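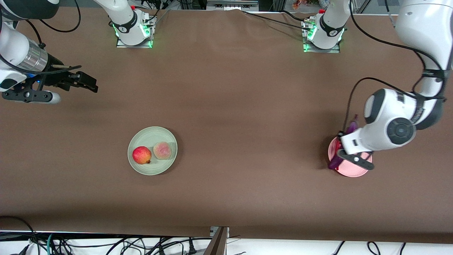

Food and dishes on the long table, seen from above.

Jerora Supper Club: your questions

Do I need to bring anything?
Just yourself and a good appetite, though a pudding to share is always welcome — we do love a crumble!

How much is a place?
Supper is £5 a head, and under-fives eat free.

Can you cater for allergies?
We'll do our very best. Please tell Mahfuz Saha when you book, so he can plan the menu round you (he's very happy to chat it through).

What time does it finish?
We sit down at seven and supper lasts about 90 minutes, but do stay on for a cup of tea.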